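Revised practice note for hand-held gripper recording now in effect

Fivent newsletter, Apr 8, 2026

The revised practice note for recording with hand-held grippers applies to all Fivent stations and to partner sites working under the Adura protocol. It replaces the March draft. Sites that trained operators on the draft do not need to retrain them, but lead operators should read the sections on containers and on shared tables, where the wording has changed.

The note covers tabletop work in which one or more people operate grippers by hand and the recordings are later used for policy training. It does not cover fixed arms. Those remain under the cell safety rules, which are maintained separately.

Review of the draft was based on 707 recorded episodes from the Sharifi pilot. Of these, 620 were accepted without comment. The rest were returned to the sites for one of two faults: an unclear start state, or a label that did not match the object handled. Mechanical faults were logged but did not by themselves lead to rejection.

Start state. An episode begins with the fingers closed and the target object upright and at rest on the table. The operator holds this position before making the first approach. Contact with the object before the start signal voids the episode. The fingers may overlap the object in the camera view at the start, provided that enough of the object remains visible to identify it and to judge its orientation. The March draft required the full outline to be visible. That requirement has been dropped, as it forced operators to stand back from the table and produced approach paths that were longer than the task called for.
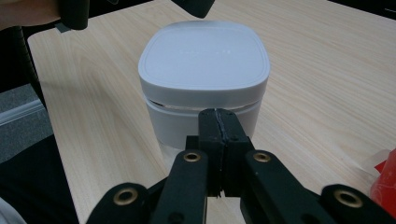 A lidded white container upright on the tabletop, with the closed gripper fingers overlapping its lower front.

Containers. Lidded containers are to be labeled as a single object until the lid is removed. After that the lid and the body carry separate labels for the remainder of the episode. Where a container has a translucent band or base, annotators should place the object boundary at the outer edge of the clear material, even if the table shows through it. Pilot annotators were split on this point, and the two conventions cannot be mixed within a dataset. Existing labels drawn to the edge of the opaque part should be corrected at the next scheduled pass.

Embossed or low-contrast lettering is not to be transcribed unless it can be read in the recording itself. Operators may know what an object is called. Annotators must work from what was recorded.

Shared tables. When more than one gripper is in use at a table, each operator's working area must be agreed on before the session and entered in the session log. A gripper entering another operator's area during an episode does not void the recording, but it must be tagged. Hands and forearms in view are tagged in the same way. Faces are handled under the privacy procedure in Privulex, and any episode containing one is held until that check is complete.

Background objects. Items on the table that are not part of the task may stay in place if they were there at the start and do not move during the episode. Clear film and loose packaging are permitted under the same condition. If an operator or a gripper disturbs a background item, the episode is closed and a new one is started.

Inspection. Link arms, joints and screws are checked at the start of every session, and again after any drop. Finger faces are inspected for wear along the meeting edge. Light wear is acceptable if the fingers close evenly along their full length. Finger pairs are replaced at 4000 cycles regardless of appearance, and are always replaced as a pair. The cycle count goes in the session log, with the date of the last replacement.

Sites using a local checklist should update it before their next session. Questions of interpretation go to the standards desk through the usual Fivent request form, with the section title in the subject line and the episode number where one applies.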